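## Gripper overshoots on descent, Skirkel shared workshop build

### ultley_bench, 17 Mar 2021

Running the arm on the pedestal at the end of the long table. The controller is the Sistolier board, revision two, with the stock firmware. On a straight vertical descent the fingers stop low by a couple of millimetres. Free travel is fine. It only shows on the last part of the move, when the planner hands over to the slow segment.

Already checked: flange bolts, tool offset, base level. Joint zero was redone twice. Log attached is 776 lines, trim it as you like.

### holloway

Tool offset. You say you checked it, but did you measure from the flange face or from the adaptor plate? The plate adds height, and the Sistolier setup page asks for the figure without it.

### ultley_bench

Flange face, with the plate entered separately. If the offset were wrong the error would be there at every height, and it isn't.

### tbalan

Agree it isn't the offset. Look at line 400 of the log. The slow segment starts before the fast one reports finished, so you have two targets live for a few cycles. I had the same on the bench at home. Put a 20 ms wait between segments and run it again.

Tamara Bălan

### holloway

A wait hides it. If the handover is wrong the handover wants fixing, and a fixed delay will bite as soon as the payload changes. I'd still want to see the offset measured by someone else.

### tbalan

It's a test, so you find out which half of the problem you have. Nobody is suggesting he leaves it in.

### ultley_bench

Wait added. 20 descents, all within what my gauge can read. Took it out and the error came back on the first go.

So it's the handover. I'll patch the segment check so it reads the joint state instead of the queue flag. Holloway, I'll have the offset measured again anyway, as the plate has been off since.

Before it goes on the hardware I'm trying the patch in the simulator. Table and pedestal are modelled, plus a bit of clutter near the far end so the planner has to mind the forearm: bowl, cup, the grey disc on its foot, the big black model lying across. Target is the flat white bar, approached from straight above with the fingers pointing down. 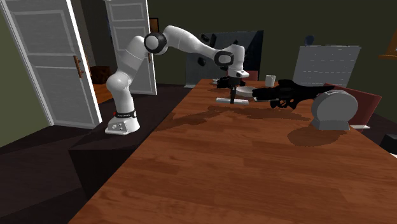

### holloway

The bowl is very close to the bar. What clearance is set on the fingers? With the black thing lying across as well, I'd move the bar nearer the base for the first runs and put the clutter back once the descent is proven.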